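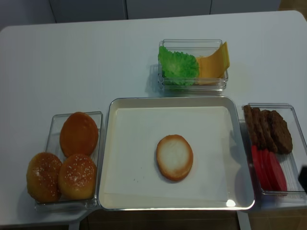

Section 4: Setting Up the Serving Line

This section covers the preparation of the Kinemlow countertop serving line before each meal period. It applies to all kitchens that use the line for cold assembly, including school cafeterias, staff dining rooms and community halls. Operators should complete Section 3 (Cleaning and Inspection) first.

4.1 Before You Begin

Place the serving line on a level, stable surface. The surface must extend past the feet of the unit on all sides. Do not set the unit on a tablecloth, a rubber mat or any surface that can slide.

Have the following items ready:

Kinemlow base unit and power cord
Food containers with lids
Serving tray and tray paper
Probe thermometer
Daily temperature log (Form 615)

CAUTION: The base unit is heavy. Two people are required to lift it. Never lift the unit by the front rail or by the drain cap.

4.2 Positioning the Base Unit

1. Confirm that the power switch on the rear panel is set to OFF.

2. Place the unit so that the control panel faces the operator and the guest side faces the room.

3. Leave a gap of at least 6 inches between the rear vent and any wall. A blocked vent will cause the unit to run without reaching its set temperature.

4. Turn each foot by hand until the unit no longer rocks. Tighten the lock nuts.

5. Plug the cord directly into a grounded wall outlet. Do not use an extension cord or a power strip.

Note: Units supplied with the Quiroga sneeze guard must have the guard fitted before the power is turned on. See the sheet packed with the guard.

4.3 Cooling the Unit

1. Set the power switch to ON. The green light comes on and the display shows two dashes.

2. Press and hold SET until the display flashes.

3. Use the arrow keys to choose the set temperature given in your kitchen's food safety plan. Press SET again to save it.

4. Close the cover and allow the unit to run for 2 hours. Do not load food during this time.

5. Check the temperature of each well with the probe thermometer and write the readings on Form 615.

If any well is warmer than the set temperature, close the cover and check again after 30 minutes. If the reading has not changed, turn the unit off and refer to Section 9.

4.4 Arranging Containers and Tray

1. Wash your hands and put on clean gloves.

2. Decide on the order of assembly. Bread is normally placed at one end, with fillings and toppings following in the order in which they are added.

3. Keep each ingredient in its own container. Do not mix a fresh batch with food left from an earlier one.

4. Line the serving tray with a single sheet of tray paper. Trim the sheet if it rides up over the rim.
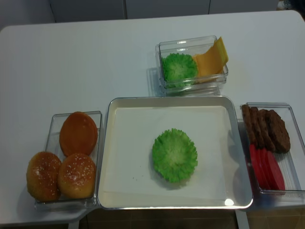 5. Set out one clean utensil for each container. Utensils must not be shared between containers, even for a short time.

6. Label each container with its contents and the time it was filled. Place the label on the operator's side.

Note: Okik lids fit the standard and deep containers only. They do not seal on shallow containers sold before the current model.

Tray with paper liner in place.

4.5 During Service

Record the temperature of each well at the start of service and at the times set by your food safety plan. Replace the tray paper whenever it becomes torn or soiled. Keep lids on containers that are not in use.

CAUTION: Do not top up a container that is running low. Remove it and put a full one in its place. 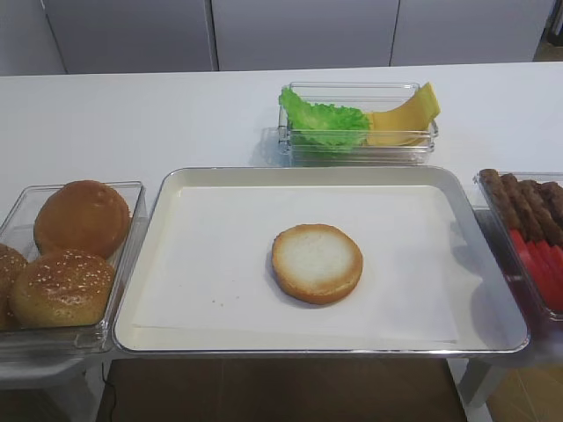

Figure 4-2. Bun half on a lined tray, cut side up.

4.6 Closing Down

1. Remove all food from the line and store or discard it according to your food safety plan.

2. Set the power switch to OFF and unplug the cord.

3. Open the drain cap and allow the wells to empty into a suitable pan.

4. Clean the unit as described in Section 3. Leave the cover open overnight.

5. Sign Form 615 and place it in the Flullby service binder. A new form is started each Monday.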